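Search this site Go

Posted in: Course Handouts, Home Skills, Table and Linen

Setting a small table, notes for session 4

Okay, picking up where we stopped, with the flowers still lying on their side and everybody wanting to get them into water right away. I know! But I like to sort out the rope pieces and the paper first, and then the flowers get whatever space is left over.

A word on braided rope, since Ginevra Testa asked me about it after class. I love it on a white table (beige and white is very forgiving), and it sits nicely next to yellow and orange flowers. Coiled pieces do need a bit of attention, though. Look for the end of the cord and tuck it under before you set the thing down, and if the coil has gone wavy in the drawer, leave it under a big book overnight.

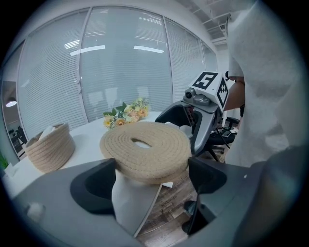 Baskets next. A little round one is plenty for tissues or napkins, and I pull one up by the corner so a guest can grab it without digging. Kausar Virk folds hers into a fan, very pretty, takes forever!

Then the bouquet. Strip any leaves that would end up below the water line, trim the stems at a slant, and put the roses in first because they're the bossy ones. Daisy types can fill in around them, and the pale blooms go wherever you see a gap.

For next time: read handout page 42, and bring one basket or coil from home, any size. Annunziata Bianchini has kindly offered her spare scissors, so please give them back to her before you leave. We're in room 115 again.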